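Dandcombe bike works open day, Dec 3, 2019

Quick notes before I forget. Got there late, train then a wet walk up from Hinness, tour had already started. Rasa Rozīte was leading, runs the wheel shop. Fast talker. Good though.

Wheel building first. 4 stands along the window, all in use. They lace by hand, tension on a machine, then a person checks it again with a gauge. Asked why bother – she said the machine gets it close and close isn't good enough for touring wheels. Rims come in bare, get a wipe down and a look over at the joint. Any pitting and they go back. 200 wheels on the racks waiting for hubs.

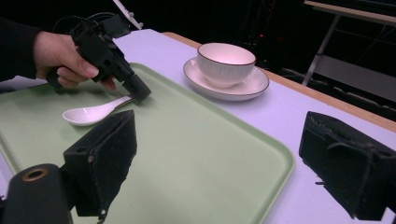
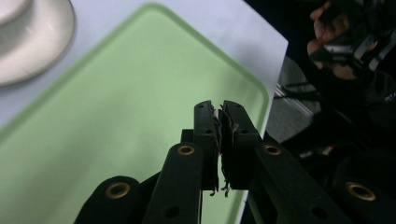 Then paint. Couldn't go in, watched thru the glass. Powder coat, two colors running, a dull green and a orange I'd have bought on the spot. Birutė Mägi showed us the salt test frames after, the ones left raw at the bottom bracket were a mess. Her advice for home: pull the seatpost every April, dry it, fresh grease, back in. I have never done this. Going to check mine tonight.

Sönmez hubs were on the sale table, Festunik racks too. The touring frame is 1079 bare, 1460 with fork and headset. Too much for me this year. Bought a spoke key and a tin of grease instead.

Coffee was free, parking wasnt. Bring ear plugs if you stand near the tube cutter. They don't take bookings, you just sign in at the gate, closed shoes only. Missed the frame jig part completely so will have to go agian.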